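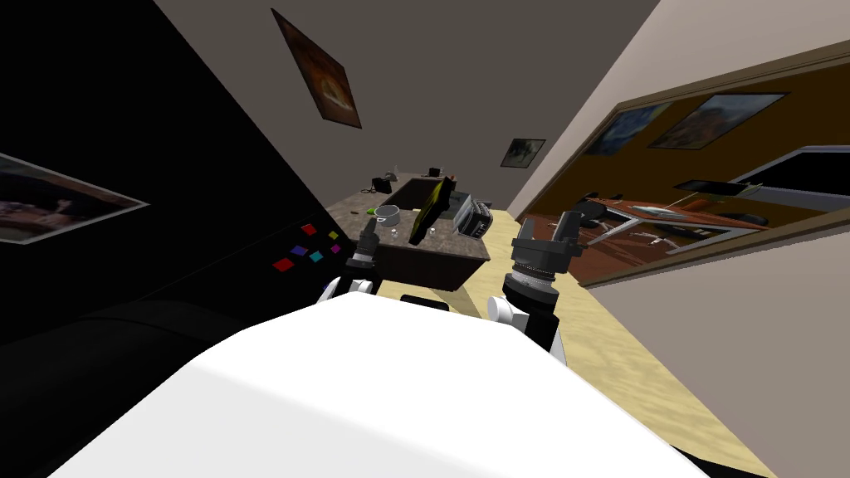 Plan de travail en granit moucheté, piétement en bois brun foncé (rendu 3D).

Meretti recrute un(e) technicien(ne) méthodes - plans de travail et mobilier de cuisine

Service : bureau d'études, atelier Spahić
Contrat : CDI, temps plein, 37 heures
Prise de poste : juillet

Missions
Le titulaire établit les dossiers de fabrication à partir des relevés de chantier : plans de débit, nomenclatures, gammes opératoires. Il contrôle la faisabilité des découpes (évier, plaque, robinetterie) et définit les renforts sous les plans en pierre naturelle. Il tient à jour la bibliothèque de composants Tileo, soit 227 références à ce jour, et transmet les fichiers d'usinage à l'atelier avant 16 h pour le lendemain. Déplacements ponctuels chez les poseurs, permis B exigé.

Profil
Bac+2 en agencement, productique bois ou équivalent. Deux ans d'expérience en bureau des méthodes. Lecture de plans cotés et pratique d'un logiciel de CAO paramétrique indispensables. La connaissance des panneaux Prutedwood est appréciée - une formation interne de trois jours est prévue dans le cas contraire.

Conditions
Prime annuelle de 800 euros, titres-restaurant, mutuelle prise en charge à 60 %. Télétravail possible le vendredi après la période d'essai. Le poste est rattaché à Despina Karagiannis, responsable des méthodes.

Candidature
CV et un dossier technique de dix pages maximum, au format PDF, à l'attention de Babak Alipour, service du personnel. Les dossiers sans plan coté ne sont pas examinés. Entretien suivi d'un essai de deux heures sur poste CAO.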